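Plekatine Twin Arm Bench Kit (club and school version)

Home > Kits > Arms > Two-arm benches

Price: 1,289 pounds inc VAT. School and club orders can go on a purchase order, ring first.
Stock: in. Next batch April.
Made and packed at our Hanelside unit. Support by email, and by phone most afternoons.

Two small arms on one base bar, facing each other, for after-school clubs, college projects and anyone entering the Gallardo two-hand class. Comes built or part built, same price either way. Part built takes a club two evenings if the kids do the wiring. Get them to do the wiring.

WHO ITS FOR

Year 9 and up with an adult in the room. Sixth form and first year uni projects mostly. We do sell to younger groups but they want the single arm, look at that page instead, its cheaper and there's less to tangle.

You need someone who can install software on a laptop and has admin rights on it. Sounds daft but half our support calls are school laptops that won't let anyone install a driver. Sort it with your IT people before the box turns up.

WHATS IN THE BOX

Two arms, with grippers fitted
Base bar, drilled for the arms and for table clamps
Table clamps, pair
Two wrist cameras with brackets
Bag of cable ties (use them, see below)
Power supplies for both arms
USB leads, long ones
Hex keys, spare screws, spare finger tips
Printed club booklet, 76 pages
Card with the download address for the software

NOT in the box: laptop, table, overhead camera, things to pick up.

If you want the overhead view as well any decent webcam will do. Put it on a stand that isn't fixed to the same table, otherwise every time an arm stops sharply the picture wobbles and your recordings are rubbish.

THE CLUB BOOKLET

Written by Asanka Biswas, who ran it with his own Sunday group before we printed it. 17 sessions. First few are one arm only, moving to a point, opening and closing, stacking. Then handing a block from one arm to the other. Then soft stuff (socks, sponge, a tea towel). Last chunk is all connectors and leads, holding a thing steady with one gripper while the other plugs or unplugs. That's the bit they remember, and the bit they moan about.

Each session has a kit list, a page for the leader and a page for the team to fill in. Photocopy the team pages all you like. Don't put the leader pages online please.

Misprint in session 6, the left and right arm labels are swapped in the wiring drawing. Correct one is in the downloads. Will be fixed next print.

GETTING STARTED

1. Clamp the bar to a solid table. Folding tables are no good.
2. Plug arms in but leave them switched off.
3. Fold both arms down by hand, gently, to the rest position in the booklet.
4. Connect the USB leads, left arm first. The software gives out the numbers in order.
5. Switch on. Run the check program. Each joint should move a little bit and stop.
6. Set the meeting point. Bring both grippers together over the middle of the table till the tips just touch, press save.

Do step 6 again any time the bar has been moved. And after a crash. And if anybody has leant on it.

CABLES

Biggest cause of failed runs by miles. The arm goes round, lead goes tight, arm stops or the lead pops out. Tie the camera lead to the wrist and leave a loose loop at the elbow big enough to get your hand through. Test with the arm fully stretched before you snip the ends off the ties. Power leads go out to the side or back, never across the work area.

TWO-HAND CLASS RULES (short version)

The full rules are on the Gallardo page and they do change, so check. As it stands:

Teams of up to four, plus a leader who keeps their hands off.
One arm must hold, the other must do the job. Swapping half way is allowed.
No tape, hooks or stands on the object.
Dropping it ends the run. Nudging it doesn't.
Teach-by-hand recordings are fine, learned programs are fine, a person driving live is a seperate table with its own scores.

Most first year teams do the connector task with a recorded move and get a decent score. Teams who train a program do better when the object is put down slightly crooked, which the judges will do.

PRACTICE OBJECTS

Use old stuff. Phones with dead batteries or cracked backs are ideal, right weight, right size, and the kids care about the result. Start with the cable end that pulls out easiest and work up. Grip the long edges and keep clear of the side buttons. Turn the grip force down to low for anything with a screen, the setting is per arm, so change both!

Replace a socket or lead once it gets sloppy. A worn one makes everybody look brilliant in practice and then they come unstuck on the day.

SAFETY

The arms aren't strong but they pinch. Long hair back, lanyards off, one person on the stop button whose only job is the stop button. Eyes above the bar when it's moving, not level with it. Switch off before reaching in. We do a laminated sheet, ask for it with your order.

SPARES

Finger tips, pair
Gripper, complete
Elbow motor (left and right are the same part)
Wrist camera with bracket
Base bar
Stop button and lead

All on the spares page. Finger tips are what goes, order a few. Motors rarely, and usualy after a fall off a table.

UPGRADES

Varnance soft tips fit straight on and are good for glass and fruit. Slightly fatter, so redo the meeting point and give up on small connectors while they're on.

DELIVERY AND RETURNS

One box, heavy, two people to lift. Signed for. Send back within a month if it's unused or faulty, keep the foam. We don't take back kits the club has drilled extra holes in. Had three of those.

LOAN SCHEME

State schools can borrow a bench for half a term. Queue is long. Email Vikas Agarwal with the school name, the age group and which evening you run, and he'll tell you where you are in the list.

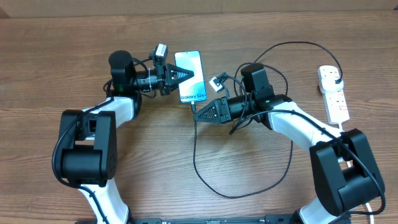 Can we run just one arm while the other is away for repair?

Sure, start the software in single mode and pick which side is fitted. Sessions with a handover won't work till the other one's back, so skip ahead to the stacking and sorting ones.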